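Thread on the jaw width fault we had with the Memon grippers at Dinthorpe. Posting it for anyone who collects with hand-held units and trusts the width channel as much as we did.

The job was table clearing. Two people, one gripper in each hand or one each, picking up trash and wrappers and packets in an ordinary home. Each gripper records video, pose and how far the jaws are open. The policy is trained on all three.
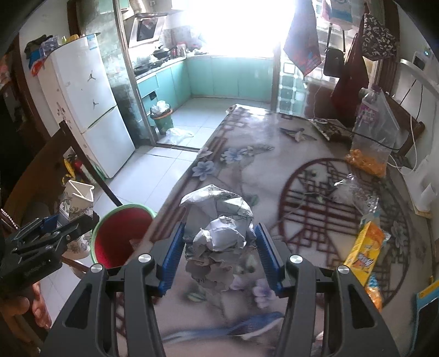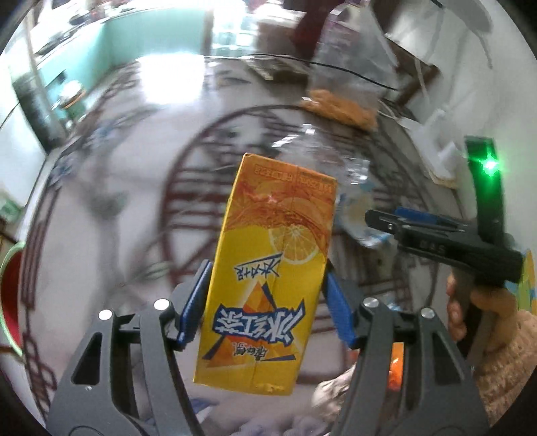 The width channel is the one that failed. On one of our grippers it had been reading 6 mm too wide, and it kept doing that through 159 recordings before we caught it.

6 mm doesn't sound like much. With a hard box you might get away with it, as the arm closes until it meets something. With soft trash it ruins the grasp. A ball of paper gives way as you squeeze, so the model has only the width to go on for when to stop.

How it showed up: Firouzeh Kiani was running the first policy trained on the July set, on the test arm in Rurutthorpe. Approach was fine. The jaws closed on the object, stopped short, and the arm lifted away with nothing in it. Then it carried on to the bin and opened over it as if it had something to drop.

It did this on paper and on drink cartons. It did not do it on bottles. We spent two days on the wrong idea, which was that the arm's own gripper was weak. We swapped the motor. No change. We put the old motor back.

Next wrong idea was lighting. Plenty of the July recordings have a bright window behind the table, and we thought the model was losing the edges of the object. Firouzeh masked the window area out and trained again. Same empty lift.

What found it was dull. Roswitha Aebischer plotted the lowest width value in every recording, sorted by gripper serial. One gripper bottomed out near zero whenever the operator closed it on nothing. The other one never went under 6 mm. You could see it from across the room.

We took the bad one apart. The width sensor reads a small magnet glued to the end of a pivot shaft. The glue had let go and the magnet had turned a little in its seat, then jammed there. It wasn't loose enough to rattle, and the reading was steady. Just wrong.

A noisy channel would have been thrown out on the first day. Ours was smooth, it moved when the jaws moved, and the Pramau checker passed every file. The checker looks for dropouts and for values out of range. An offset inside the range goes straight through.

Could we fix the recordings afterward? Partly. If the magnet turned once and then stayed put, you subtract the offset and you're done. So we looked for where it started.

There's a clear jump between one recording and the next, right after a break. I went through the session notes. They say "gripper set down, resumed." I asked the operator, who remembers it sliding off a chair and looking fine afterward. No one did anything wrong by our rules. We had no rule about a drop.

After the jump the offset holds for most of the recordings. Toward the end it wanders, enough that I don't want to guess at it. We corrected the steady part and dropped the rest. Some good takes went with it, including most of the crushed cartons, and those were the ones we were short on.

Firouzeh retrained on the corrected set. Paper and cartons now get picked up most of the time. She still sees empty lifts on very thin wrappers, but I think that's a separate problem. The offset was never big enough to be the whole story there.

Changes we made in August 2026:

Every recording session starts and ends with the jaws fully closed on nothing, then fully open, then closed again. The software reads the low value and refuses to start if it's off by more than 2 mm.

The same close-open-close is done after any knock or drop, however small. The operator writes the time in the notes. One line is enough.

The magnet now sits in a keyed cup with a set screw. Roswitha drew it and we printed a batch. If you have the older shaft with the bare glue joint, put a paint mark across the magnet and the shaft so you can see if it has moved.

The minimum width plot by serial now runs every night. I'd suggest this one even if you change nothing else. It took Roswitha less than an hour to write.

On the arm side, if the jaws close and the motor current never rises, the arm stops and asks for a person. It used to carry on to the bin.

Someone asked whether the second gripper had the same glue. Yes. We pulled it and the magnet was solid, but it got the new cup anyway.

The cup drawing is with Roswitha. Message me and I'll pass it along, but check your shaft diameter first. Ours changed between batches.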